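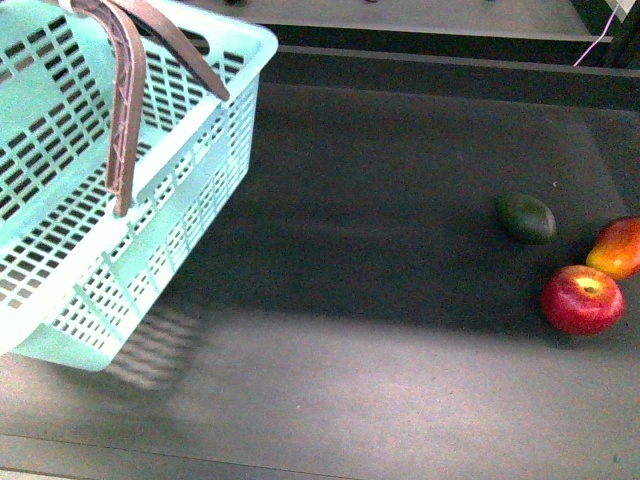
Shopping Baskets - Frequently Asked Questions

Baskets at Sindura are free to use while you shop, and you can also buy one to keep. These are the questions we get most often at the front desk and by email. Last updated Sunday, March 8, 2026.

Where do I pick up a basket?

There are stacks just inside both entrances and a smaller stack at the end of the produce section. If all three are low, ask at any register. Staff bring baskets back from the checkout area throughout the day.

What are the baskets made of?

The green ones are molded plastic with slotted sides and a slotted floor. The two brown handles are plastic too.

How much can I put in one?

Please keep it to 12 pounds. The basket itself will hold more than that, but it gets hard to carry and the handles take most of the strain. If you are buying several bottles, a bag of potatoes or pet food, take a cart.

Should I carry it by one handle or both?

Both, brought together over the middle. With a single handle the basket tips and small items slide to one side. There are also hand-grip openings in the rim. Those are handy for lifting a basket onto the counter, but for walking around the store the handles are more comfortable.

The handles keep falling over my groceries. Is the basket broken?

No. The handles swing freely so the baskets can stack. Fold them outward over the rim while you load and bring them up again when you are ready to move. A handle that has come off at one end or has a crack in it is a different matter - please give that basket to a cashier and take another.

Will small things fall through the slots?

Most packaged items are fine. Loose items such as cherries, shelled nuts or single candies should go in a produce bag first. Pens, birthday candles and chives have all been known to work their way through, so lay them across the top of something flat.

Can I put meat or fish straight in the basket?

Use one of the clear bags from the meat counter. The floor of the basket is open, and anything that leaks will go through it onto your shoes and the next person's basket. If something does leak, leave the basket at the register and tell the cashier.

How often are they washed?

Every basket is washed once a week in warm water with dish soap, then rinsed and dried upside down. Baskets that come back sticky or dirty are pulled out and washed the same day. Wipes are next to the stacks if you would like to clean the handles yourself.

Can I take a basket out to my car?

Yes, as far as the parking lot. Leave it at the return rack by the cart shelter when you are done. Please do not take store baskets home. We started last June with 1000 of them and had 925 at the most recent count.

Can I buy one?

Yes. New baskets are sold in aisle 4 beside the Nusel storage boxes. They come in the same style as the store baskets. Keep your receipt with you if you bring your own basket in to shop, and show it to the cashier as empty before you start.

How do I clean one at home?

Warm water, dish soap and a soft brush. An old toothbrush is good for the slots and for the pattern on the handles, where dirt tends to collect. Do not put it in the dishwasher. Let it dry completely before stacking anything in it.

Can I leave it outdoors?

For an afternoon in the garden, sure. Do not store it outside. Sun will fade the color over time and the plastic can turn brittle in hard frost.

What do people use them for besides groceries?

Customers have told us about bath toys, wool, picnic things, clothespins and rinsed vegetables. The open sides let air through, which helps with onions and potatoes. Fine items such as beads or screws need a liner or a small tub inside.

Do you sell replacement handles?

Not at the moment. We have asked the supplier, Bravau, and will update this page when we have an answer.

I left something in a basket. What now?

Check with the front desk. Items found in baskets are kept there for 71 days. For anything else about baskets, ask for Ivana Olivares.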